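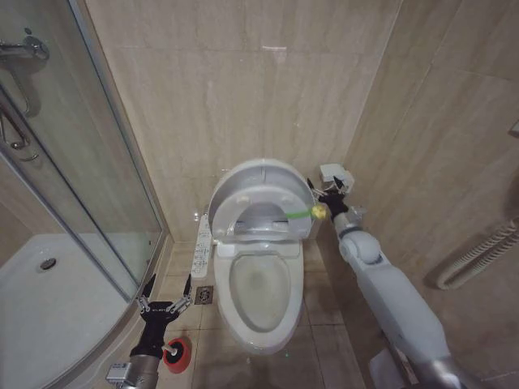

Vieira Building Services: Washroom and Fixtures Team

We fit and maintain washrooms for offices, clinics and small hotels in Sevus and Dralatlow. The company opened with one van and now employs 30 people, 17 of them on this team. Most of our work is toilets, including electronic bidet models, along with wall tile and drains.

Service contracts run for 2 years and cover parts and call-outs. The Ullent depot keeps spare seats and valves in stock. Requests made before noon are usually seen the next working day.

Shares: 2 | Comments: 0

Related
Our Tile Team
January Depot Hours
Service Contracts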